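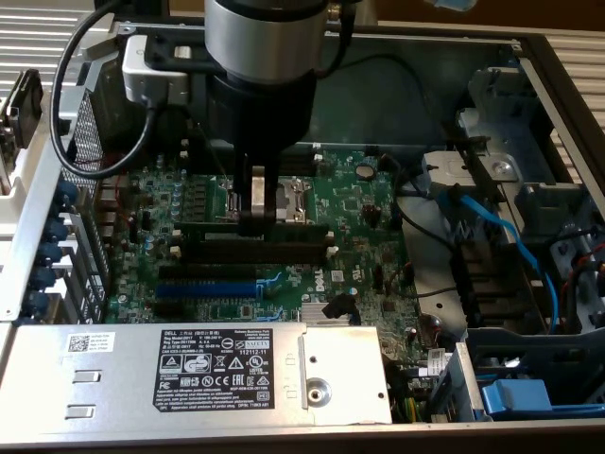 4. Secondary characters and the problem of recognition

4.1 Scope

The previous section dealt with lead characters, whose names appear on the packaging and whose outlines are registered as trade marks. This section deals with the rest of the cast. By a secondary character we mean any figure that has a name and a fixed design in the owner's style guide but does not appear alone on the front of a product. The definition excludes background figures with no name, and it excludes seasonal costumes of a lead, which owners sometimes list as separate characters for accounting purposes.

Four character ranges were examined. Bostumska and Dovuder are both long-running ranges of small animals sold mainly through stationery. Muriithi began as a set of picture books and moved into soft toys later. Plakel is the youngest and consists almost entirely of household objects with faces. They differ in age, in price and in the amount of story that surrounds the characters, and no attempt was made to match them on any of these points.

4.2 Material

The main source is the set of style guides made available by the owners. A style guide gives the approved poses, the colour references, the relative heights of the cast and, in most cases, a short profile. The profile normally lists a birthday, a favourite food and a trait. We coded each profile for the presence of these items and for any statement of relation to another character (sibling, neighbour, rival and so on).

The second source is a recognition survey. Around 700 respondents completed it, recruited at shop counters and through the mailing lists of two subscription services. Each respondent saw outlines first, then coloured drawings, then coloured drawings with a choice of names. Respondents could stop at any stage. The outline stage was always shown first, as a pilot had found that anyone who had already seen the coloured drawing would match the outline from memory of the previous page.

Dennis Minja coded the style guides and checked a portion of the survey answers by hand. Spelling of names was treated leniently. An answer that gave the species correctly but not the name was placed in a separate class and is not counted as recognition in what follows.

4.3 Shape and colour

Outline recognition was poor for secondary characters in every range. In Bostumska and Dovuder the reason is plain from the style guides: the cast shares a single body, and the designer changes only the ears, the tail and the colour. Once colour is removed, a rabbit can still be told from a bear, but one bear cannot be told from another. Bostumska has three bears. Respondents who named any of them from the outline almost always gave the name of the most heavily sold one.

Adding colour helped, though less evenly than expected. Pale colours did not help much. A mint green character and a pale blue character in the Dovuder range were regularly taken for each other, and several respondents wrote that they had assumed there was only one. Strong single accents did better. A character with a red scarf was recognised by respondents who could say nothing else about the range, and the scarf was often mentioned in the comment box in place of the name.

Plakel departs from this pattern. The household objects have no common body, so the outlines are easy to tell apart, and respondents were willing to say what each object was. They were much less willing to say that it was a character. A kettle outline was answered with the word 'kettle'. The coding rule stated above places such answers outside recognition, and this lowers the Plakel result considerably. A more generous rule would reverse the order of the ranges at the outline stage, but would leave the later stages unchanged.

4.4 Machines as characters

Two of the ranges include a machine among the secondary cast, and in both the style guide makes the machine round, gives it eyes and places the eyes low on the body. Working machines offer a designer little of this kind. A robot arm of the sort shown in Figure 3 has a rounded wrist and a pair of gripper fingers, but it has no front in the sense that an animal has one, and there is no obvious place for a face. The Muriithi guide deals with this by drawing its machine character as a box with short arms, and the profile calls it shy. The Plakel guide treats its machine as one more household object.

Machine characters did slightly better than animals at the name stage and worse in the comment box. Respondents picked the right name from the list but had little to add. It may be that the names themselves gave the answer away, as both are built on sound words for clicking or whirring. We did not test the names separately and would want to do so before drawing anything further from this result.

4.5 Profiles and relations

The profile items turned out to be unequal in value. Birthdays were almost never recalled, even by respondents who described themselves as collectors. Favourite foods were recalled more often, and in Bostumska more often than names. This range prints the food next to the character on its stickers, whereas the name appears only on the backing sheet, and the survey cannot separate the effect of the food as an idea from the effect of having seen it printed many times.

Relations were the most useful item. A secondary character described as a sibling of the lead was recognised more often than one with no stated relation, and this held within each range as well as across them. Neighbours and schoolmates did no better than characters with no relation at all. Rivals did well in Muriithi, where the rivalry is acted out in the books, and badly in Dovuder, where it exists only as a line in the profile.

A point of method should be raised here. Owners tend to give siblings more products, and a character seen on more products will be recognised more often whatever its profile says. We asked for product counts by character but received them from one owner only, in a form that grouped small items together under 'assorted'. The comparison in this subsection is therefore not adjusted for exposure.

4.6 Withdrawn characters

Style guides are revised, and characters leave them. Owners rarely announce this. A character is dropped from group drawings, then from the profile pages, and stock carrying its image is sold until it runs out. Bostumska keeps a separate sheet of resting characters, which licensees may ask for but which is not sent out with the main guide.

Resting characters were included in the survey without being marked as such. Older respondents recognised them at levels close to those of current secondary characters, and in a few cases named them more readily than the current ones. Comments on these items were longer than elsewhere and often described a particular object – a pencil tin, a lunch bag, a towel. Younger respondents mostly left the items blank. A small group supplied the name of the current character nearest in colour, which suggests that they took the drawing for an early version of something they knew.

One Dovuder character was issued on a single printed run of 1000 letter sets and then withdrawn. It is the only case in the material where the quantity is stated in the guide. A handful of respondents named it correctly, all of them through the subscription lists. Such cases are of interest to collectors but carry little weight in the general argument, and they have been left out of the comparisons in 4.3 and 4.5.

4.7 Limits

Recruitment at shop counters favours people who already buy the goods, and the subscription lists favour them more strongly. Recognition in the general public is certainly lower than reported here. The ranges were also chosen by access, since an owner had to be willing to release its guide, and owners with very large casts were the least willing. The next section takes up the licensing side and considers why secondary characters continue to be added to ranges in which most of the existing ones are not recognised.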